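Notes from the Korletey floor
What the robots have changed for the people at Plillham

A good many of you have written in since the August issue asking how things are going over at Korletey, the practice site where Plillham gets its home-help robots ready for the care residences. I finally got to spend a long morning there (and most of an afternoon, because they kept feeding me), and I came away with more notes than I can fit on this page. So forgive me if I ramble a bit.

The first thing to know is that the work is slow and close up. Most of us picture big sweeping movements when we think of a robot, but the crew's days are mainly about fingers, where they rest, what they brush against and how they come near a thing without knocking it. Ľubomír Sýkora, who ran the linen room at Trollberg for years before he moved over, told me he had never thought so much about his own thumbs. He now spends his mornings guiding the arms through small household jobs and writing down what went wrong in a green notebook, and he is wonderfully particular about it. 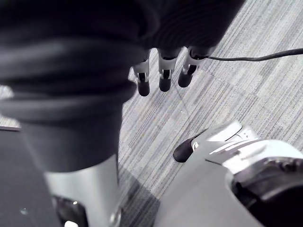 Who does what now

There are 10 people on the Korletey crew, and every one of them came from another job inside Plillham. Two were in housekeeping, a few came from the supply desk, and the rest were care aides who wanted a change from night shifts. The company offered the places inside first, with the same pay while people learned, and I think that made all the difference to how it was received. There was plenty of worry in the beginning, and I don't want to pretend otherwise. Several people told me they signed up mostly to find out whether they were training their own replacement.

What they say now is more mixed, and more interesting. The aides are very clear that a robot won't be washing or dressing anybody. The plan, which goes by the name of Gresta in all the paperwork, covers fetching, tidying and setting out the small things a resident needs at the start and end of the day. The bathroom vanity gets a lot of attention for that reason. Anyone who has worked a morning round knows how many minutes go into straightening up around a sink, and how nice it would be to spend those minutes sitting down with the person instead. 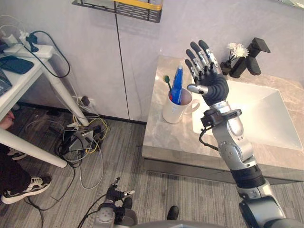 Close to the toothpaste at the practice vanity, with the mug just beside the robot's thumb.

Ľubomír keeps a tally of practice runs, and it stood at 3122 when I visited. He is proud of that number, but he was quick to tell me that a run that goes badly counts just as much as one that goes well, and he showed me pages and pages of the bad ones. I loved his handwriting, by the way. There is a whole column headed "too keen" for the times an arm comes in faster than he likes.

The hardest change, everyone agreed, has been the pace. In the linen room or on the wards you are on your feet and you can see what you've finished. At Korletey you may spend a whole shift on one small movement, and then come back after lunch and spend the rest of it on the same one. Some people found that restful and some found it maddening, and the shifts were shortened in the spring after the crew asked for it. They now swap tasks every couple of hours, and they have a say in the order.
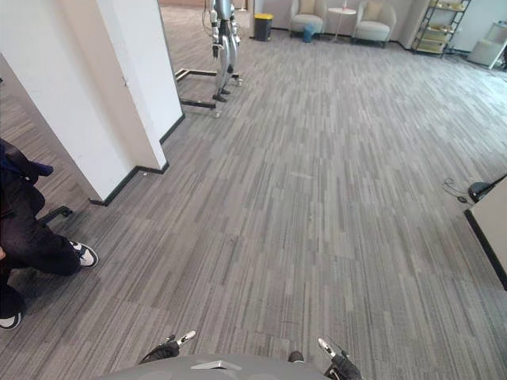 My own interest, as you know, is in what happens to the older hands, the ones with bad knees and long memories, and so I asked about that more than was probably polite. The news is fairly good. A lot of the work can be done at your own speed, and the crew asked early on that the place should have somewhere decent to sit. There are two beige armchairs against the back wall with a little round table between them, and I can report that they are comfortable, as I did a fair share of my interviewing from the left one. What is still missing is a proper path upward. A care aide at Plillham knows what the next grade is and what it pays, and the Korletey people don't yet have that in writing. Management says it is coming with the new agreement, and we will keep asking.

The next round of places opens to all 142 staff at Trollberg before anyone outside is considered. You don't need to know a thing about computers. If you'd like to look around first, ask your shift lead to put you down for a visit, and wear comfortable shoes. Ľubomír says to come by at 2 in the afternoon, when the coffee is fresh.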